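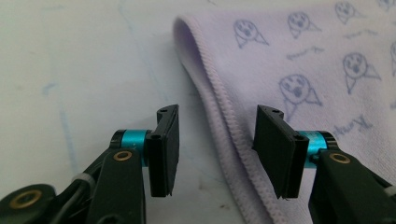 The two fingers of a hand-held gripper at the edge of a lavender microfiber towel.

Home | News | Products | Service | Careers | Contact

Company > Newsroom > Service and Upkeep

Print this page | E-mail this page

Sternach publishes its full upkeep routine for hand-held grippers

TOVURBRIDGE, September - Sternach has put its complete workshop routine for hand-held grippers online, free for anyone to read, print and mark up. The guide runs to 28 pages and covers the whole tool, from the rubbery face of the finger pads to the last cable tie on the arm. It is the same routine our own service bench in Tovurbridge follows, and we are very happy to see it go out the door!

The grippers at our bench spend their days on soft goods. Towels are a favorite test piece - a folded edge with thick stitching asks a lot of a pair of pads, and a pad that has worn out of shape will often show it there first.

"I love this job because the tool tells you so much if you look at it closely," said Rosário Figueiredo, who leads the service bench. "You open and close the fingers slowly, you watch the pads come together, and you can see whether one of them is leaning. Then you go back to the screws on the bracket. I have done it more than 1,000 times and I still enjoy it."

The daily check takes 8 minutes. The technician wipes both pads with a dry cloth, looks along the lower rim where the pad meets its bracket, and feels for fraying with a fingertip. Light roughness is noted on the card and the tool stays in use. A pad that lifts at the rim gets changed before the next shift.

Next come the joints. Each finger is moved through its full travel by hand, with the technician feeling for side play at the pivot barrel and at the brass bushings in the arm. Bushings are wiped clean and left dry. Oil picks up lint from the towels, and the guide has a whole page of photos on what that does to a joint after a few weeks.

The cable is checked last. It should hang in an easy loop below the pivot, with enough slack for the finger to open all the way. Ties are set snug but must still turn on the cable with light pressure. Figueiredo asks her team to open the gripper fully before closing any new tie.

A longer service follows every 295 hours of use. Both pads are replaced as a pair, the pivots come out for cleaning, and the fingers are lined up again on the Ernano setting block, a small fixture designed at our Pinheiro workshop. Drawings for the block are included at the back of the guide, so shops with a mill can make their own.

Readers are welcome to send in corrections and their own bench notes, and Figueiredo's team will work them into the next edition. The guide and the printable check card are in the Service section of the Sternach site.

Contact: Sternach Service Bench, Tovurbridge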